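The Case for the Shared Desk Tray

Since February the Wikcombe office has been asked to consider whether small stationery should continue to be issued to each member of staff or whether it should be held in common, one tray to each working table. The question has been treated by some as trivial. It is a fair reflection of how an institution regards the ordinary tools of its work, and it deserves a proper answer.

The present arrangement is well known. Every new colleague receives a pencil case containing pens, markers, a highlighter and an eraser. Within a few weeks the contents have migrated to coat pockets, windowsills and the meeting room on the second floor. The stationery cupboard is then opened again and the cycle continues. Last year the office issued 710 pens to a staff of 78. It is difficult to believe that they were written dry.

The alternative is modest. A divided organiser is placed on each table, and whatever is used at that table is returned to it. The organiser should have few compartments. Trays with nine or ten divisions look impressive in a catalogue, but they ask the user to remember a system, and people who are in the middle of a telephone call do not remember systems. Three sections are enough for most desks: one for things that write thinly, one for things that write thickly, and one for everything else.

Nor should the tray be full. A table used by four people needs a couple of pens, a couple of markers, a highlighter and something to rub out with. When the stock is small, a missing pen is noticed on the same afternoon. When it is large, the loss goes unnoticed until the whole tray is empty, and the cupboard is blamed.
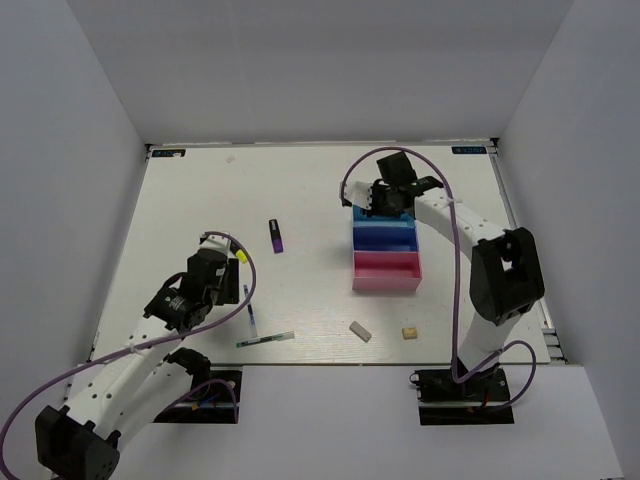

Kanako Sugawara wrote in response to an earlier draft of this essay that a shared tray works only for those who do not mind what they write with. She has used the same make of fine pen for years, she said, and has no wish to find it in a common compartment with its cap missing. She added that left-handed colleagues often choose their pens with care, for reasons of smudging, and that a policy drawn up by the right-handed might have overlooked them.

The objection is a serious one and the proposal should be amended to meet it. No one ought to be required to surrender a pen of their own. The tray is intended for the anonymous items, those which belong to the office and are picked up without thought. A personal pen may be kept in a personal drawer, and colleagues should respect the difference.

There remains the matter of upkeep. Angharad Vaughan has suggested that each table clear its tray at four o'clock on the last working afternoon of the month, and this seems sensible. The task is a small one. Dry markers are discarded, caps are matched to their owners, and the odd scraps of paper and eraser crumbs that gather in any container are tipped out. Two minutes should suffice. It would be a mistake to appoint a single person to do this for the whole building – the habit of putting things back is formed at the table where they are used.

Some will still prefer the pencil case, which has the merit of familiarity and can be carried from room to room. Those who move between Wikcombe and Limamholm have a particular claim to one, and the office should go on supplying them on request. For everyone else, the tray ought to become the normal provision, and the annual order for stationery should be reduced accordingly when it next falls due.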